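Diary, Wednesday, late

Day three of the Sollow Method and I remain unconvinced. The book is 208 pages long and so far I could have put the useful part on the back of a power bill. Dinesh Reddy lent it to me at work with the solemn look of a man handing over his kidney. He did his whole flat in Busberg over one long weekend and claims he sleeps better. He also claimed that about the magnesium tablets.

Anyway. Tonight was the chapter on "strays". A stray is a thing that belongs to no room. You are meant to gather your strays on one cloth-covered surface, a few at a time, in good light, and leave them there while you make a cup of tea. Why the tea? The author doesn't say. I had the tea. It was fine.

I used the table with the teal cover and pulled the brown curtain across behind it so I wouldn't be distracted by the rest of the mess, which according to page 40 is "waiting its turn". I'm meant to rate each thing on a scale of one to five for how much I'd miss it. I don't own a single object that's a three. Either I'd notice or I wouldn't.

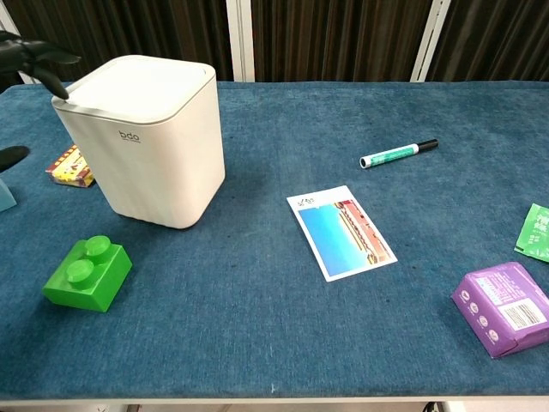

What I decided, for the record

The white bin with the lid. It says bdo on the front and a line underneath too small for me to bother with. I paid 29 dollars for it at Fernandes in the autumn sale and it has since lived in the bathroom, the hall and the back seat of the car. The book would like me to ask what the bin is for. It's for rubbish. I suspect the real trouble is that I bought a bin before I had anywhere to put a bin, and no method is going to fix that. Keeping it. It goes in the laundry until I trip over it.

The green block. One big chunky toy brick, two studs, no relatives. My nephew's set went home in October and this one stayed behind. Sollow says single pieces of a set should be "released". Released where? It's a colour you could see from the moon, so it's hardly going to get lost again. Posting it would cost more than it's worth. I'll put it in my coat pocket and forget to hand it over at Christmas.

The postcard. I stalled on this one, as I knew I would. Very blue, with a reddish-orange building that might be a palace. Raghavendra Iyengar gave it to me when he left the Jota office and I've used it as a bookmark in at least four books I didn't finish. Dinesh reckons you should photograph sentimental paper and then recycle it. I asked him how many photos he has on his phone and how often he looks at them, and he changed the subject. Keeping it. Bookmark for the Sollow book, which seems about right.

The snack packet. Yellow and red, half hiding behind the bin. I can't see how a packet of snacks counts as a stray. It's food, and food has a cupboard. I gave it a five out of spite.

So the tally for the evening is nothing thrown out, nothing given away, and one cup of tea. The book promises that by the end of week one I'll feel "a measurable lightness". I'd like to know who measured it, and with what.

Tomorrow is cables. I'm dreading cables. Dinesh wants the book back by the weekend because his sister is next in the queue, so I might skip straight to the last chapter and see if there's anything in it about sheds.

Must ring the council about the green bin. Must buy milk.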